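3.2 Surface wear and cleaning practice

The survey covered shared worktables in two public buildings, the Hanar branch library and the Termont community center. Staff at both sites kept a log of how often each table was wiped down and which product was used. At Hanar the tables were cleaned after every booking. At Termont they were cleaned once at closing, except during September, when the center ran longer hours and added a midday round.

Finish loss was scored on the five-point scale proposed by Gindetti, in which a score of 5 marks bare material. Scores were taken at the middle of each table and again near the front edge, where forearms and bags tend to rest.
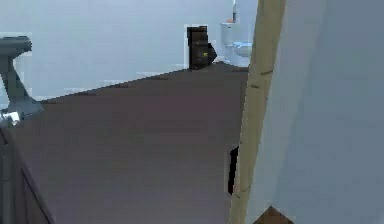 Figure 2. Flat surface and front edge.

Edge scores were higher than center scores at both sites. The gap was wider at Hanar, in spite of the more careful schedule there. This agrees with the Shimada trial, which found that frequent wiping with alcohol-based products thinned a finish faster than ordinary use did. Termont used a mild soap throughout, and none of its tables scored above 3.

The logs do not record how hard a table was scrubbed or how long the product was left in place. Both are likely to matter, and the comparison between sites should be read with this in mind. Section 4 takes up the cost of refinishing under each schedule.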